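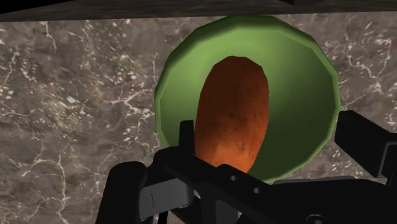
A potato in a green bowl, computer-rendered.

Skando has announced the Zilard 84, a monochrome laser printer for small offices. It goes on sale through Homance in November and replaces the Zilard 15, which remains supported for toner and spare parts.

The printer handles A4 and A5 paper, prints on both sides automatically and connects by USB, Ethernet or Wi-Fi. Toner and drum are separate units, so either can be changed without discarding the other. The fuser can be removed from the rear with a single screwdriver.

"Most of the service calls on the older model concerned the paper feed," said Hiu-tung Yang, head of product engineering at Skando. "The pickup roller is now wider and the separation pad clips in from the front."

Firmware 791 adds scheduled sleep and a PIN-release queue. Drivers for Windows, macOS and Linux are supplied on the Skando support site.

Mulugeta Fikre, sales manager at Homance, said trade orders would be accepted from 9 am on the first day of sale. The order code is 969, and dealers should quote it on all correspondence.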